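Towel questions, since they keep landing in my inbox. Will add more when I get a minute. - Botond Kozma

## Which way do we fold now?

Long way first. One tall strip, then stop and smooth it before you do anything else. Towel down flat on a clean white table, long edges lined up, corners checked. A faint crease across the middle is fine, it goes when the next fold goes on. 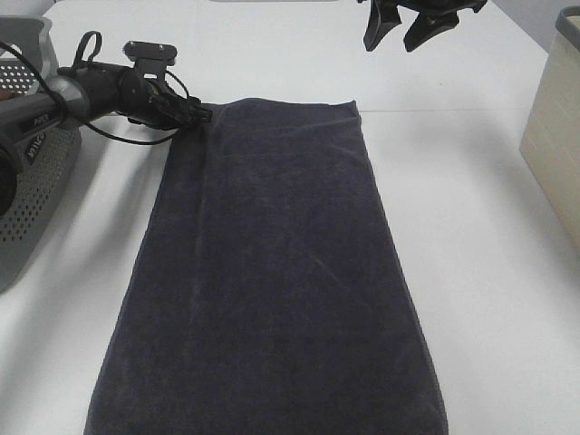
## Do the gray ones go in with the white ones?

No. Dark gray gets its own load, at least until December. Lint goes everywhere. Yes, even the "old" ones.

## Fabric softener?

Please don't. Coats the fibers and then they just push water around. Half the usual soap, warm, no dryer sheets. Tumble low, 30 minutes, then check.

## How do I pick one up without wrecking the stack?

Pinch at one point, lift, let the rest hang. Look at the hem while its up. Overlocked edge should run all the way along with no gaps.

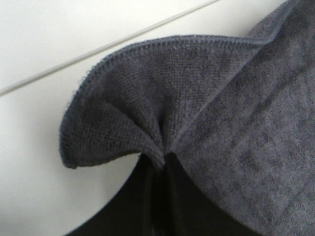
A few stray fibers on the stitching, leave them. Do not pull. If there's a real loop coming out, snip it and put the towel in the Judov bin. Elaheh Shojaei goes thru that bin, not me.

## How many in a stack?

21. Any higher and it leans.

## Can I order more?

Ask Chun-hung Peng. We have nearly 400 so probably no.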